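Chapter 8
Clear Materials and Patterned Surfaces

What you will study in this chapter
How light passes through clear plastic and glass
Why the background changes what we notice
Choosing a work surface for sorting and handling clear containers
Keeping patterned tops clean

Key terms: transparent, translucent, glare, contrast, veining

Put a clean drinking glass on a dark wooden table and you will find it easily. Put the same glass on a pale stone counter under a ceiling light and you may reach past it. The glass is the same in both cases. Your eye picks it out by its edges, by the bright spots where light bounces off it, and by the way it bends whatever lies behind it. When the background is light and busy, those clues are harder to separate from the pattern.

Chapter 7 dealt with opaque containers such as tins, cartons and painted boxes. With those, color and printing do most of the work. A person sorting tins can read the label or go by the lid. Clear containers offer less to go on once the label has been removed, and they take more care at every step: finding them, picking them up, checking them for cracks and setting them down again.

The material is called transparent if you can see a sharp image through it, and translucent if light comes through but the image is blurred. Many plastic bottles are transparent when new and become slightly translucent after long use. Fine scratches scatter the light. For the person at the table this can be a help, as a scratched bottle shows up better than a new one.

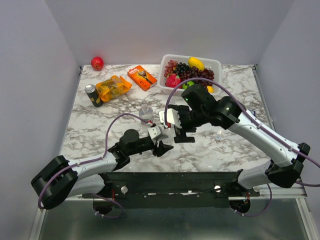 Figure 8.1 Clear plastic over a white marble-patterned tabletop with grayish and brownish veining.

Look for the clear plastic object near the middle of Figure 8.1 and note how long it takes you to find it. Then look at the tabletop. The veining is made of soft lines and patches in more than one shade, and the walls are plain and pale. A pattern of this kind is popular in kitchens and shops – it looks light and it hides small marks – but it does little to set off anything transparent.

The packing room at Banimdale ran into this problem when it changed its tables. Leobardo Ventura, the floor supervisor, had ordered marble-patterned tops to match the front counter. Workers there handled 3102 clear bottles in June, and the ones left standing at the end of a shift were nearly always on the new tables. Ventura tried brighter lamps first. These added glare, and the bottles were no easier to find. He then laid a plain dark mat, 80 centimeters wide, over the part of each table where the bottles were set down. The mats stayed. The rest of each top was left as it was.

We will return to Banimdale in Section 8.3, where you will compare mats of different colors. Section 8.1 covers light and edges. Section 8.2 is about patterned tops and how to clean them, including the dull film that some soaps leave behind.

Before you begin
Collect two clear containers, one glass and one plastic, and remove any labels. You will also need a sheet of white paper, a sheet of dark paper and a small lamp. Wash and dry the containers. Keep them for the activities on light and edges – you will use the same pair throughout.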